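[stinda-users] Re: cloth episodes, how are you all splitting them?

From: Kekato data desk
To: stinda-users
Time: Friday, 4:12 pm

On Friday morning the Findex group wrote:

> We're just getting going with hand-held grippers and we've got a pile of
> cloth recordings that we don't know how to cut up. Right now one recording
> is one whole fold, start to finish, and the model we trained on them does
> something very strange at the point where the cloth leaves the table. It
> sort of hovers. Do you split at every grasp? Do you keep the fumbles? And
> does it matter if other people are moving around in the background? Our
> room is tiny and we keep shooing everybody out, which is making us pretty
> unpopular.
>
> Also, how many episodes did you need before folding looked like folding?

Hi Findex, and hi everyone else who has been quietly reading (I know you're out there, I see the archive stats!)

Oh, the hovering. We had that for most of the spring and I was ready to throw every towel in the building into the parking lot. I'll tell you what we do now, with the warning that we got here by trying stuff and not by being clever.

First, splitting. We don't split at every grasp anymore. We tried it and ended up with thousands of tiny clips where the jaws close and then it's over, and the model got wonderful at closing jaws and had no idea what to do next. Now we keep the whole fold as one recording and put marks inside it: reach, pinch, lift, stretch, lay down, let go. Same recording, just with the marks as a separate track next to it. If you change your mind later about where "lift" ends, you only redo the marks and you don't have to touch the recordings. I can't tell you how many evenings that has saved me.

Second, the stretch. I think this is where your hovering comes from, if your people do what ours did. When you fold laundry at home you barely stop with the cloth in the air, you just sort of flick it and down it goes. With grippers in your hands you get careful and you stand there holding the thing up, looking at it, deciding. Some of our people stood there for ages. Every one of those pauses teaches the model that standing still with a towel up in the air is a fine way to spend the afternoon. So we now ask for a short hold with both corners pinched and the top edge pulled tight, and then straight on to the lay down. If somebody needs to think, they think before they pick it up.

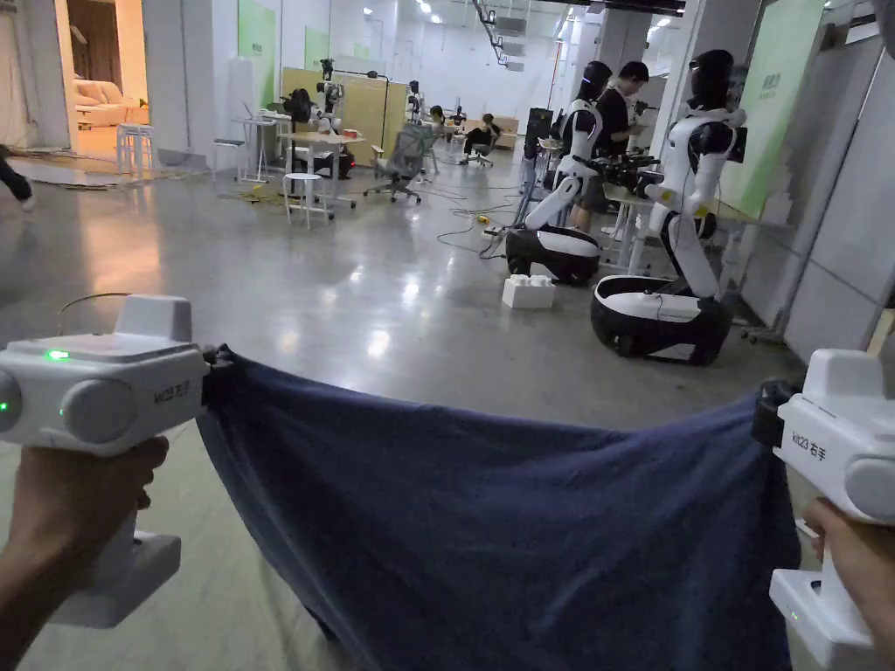 Page last modified in June by the list archive

Both hands at the top corners like that is the part I'd check first if I were you. Go through your recordings and look at how much of the cloth is tight and how much is hanging in the middle. The top edge matters a lot and the sag underneath matters less than you'd think, because it lands on the table and sorts itself out (mostly). What does matter is that the pinch is at the corner. If you grab an inch or two in, you get a floppy little ear and the model will faithfully give you floppy little ears forever. Ask me how I know.

Dark cloth, by the way, is a pain. Navy was the worst for us, because the folds all melt together and the black jaws disappear against it. We didn't drop it, though. People own navy things! We just make sure no session is all dark or all light, and we write the color down with every episode so we can balance things out later.

Label your grippers left and right, in big print, on the side where you'll see it. Ours say 左手 and 右手 with the kit number. Then keep a kit together as a kit, and write the kit number in the session notes. We had one glorious week where two people had swapped a left gripper between kits and all the offsets were off by a hair, and I spent days blaming the software. Sorry again to the Stinda folks for that very grumpy thread.

Fumbles: keep them, but mark them. If somebody drops a corner and picks it up again, that's gold, it's the only way the thing ever learns to recover. If somebody drops a corner and then laughs and scratches their nose with a gripper, that can go. Our rule is that the recording stays if the person fixed it and finished the fold, and everything else goes in a "maybe" folder that I promise I will look at someday.

Background: please stop shooing people out! We record in the big open room with everybody else working on their robots, people walking through, cables on the floor, chairs wandering around, the lot. Our early set was all shot against one clean wall and the model fell apart the minute anyone moved a stool. I'd much rather have mess. The only things I'm strict about are that the floor right by your feet is clear enough that you won't trip while you're staring at a towel, and that people know there's recording going on and are okay with it.

Numbers, since you asked. Our current cloth set is 3543 episodes, but please don't panic. Folding started to look like folding at 433, once we'd gone back and thrown out the long pauses. Before that cleanup we had way more than that and it was worse. The last batch I checked by hand was 97 episodes and I tossed only 2, both for pinching in the wrong spot, so people do get good at it quickly once you show them.

Onishi asked off list whether we'd share the mark names, and yes, sure, I'll put the text file in the list's shared folder on Monday once I've taken out my rude comments to myself. If you use different names for the same steps, send me yours and I'll see if we can line them up. Would be so nice to be able to swap sets without a day of renaming first.

One question back at Findex: are you recording sitting or standing? If you're sitting, your lift is going to be short and the bottom of the cloth never really clears the table, and I wonder if that's part of your hovering too. Try a dozen standing up and tell me what you see?

Okay, going home, there's real laundry waiting.

Kekato data desk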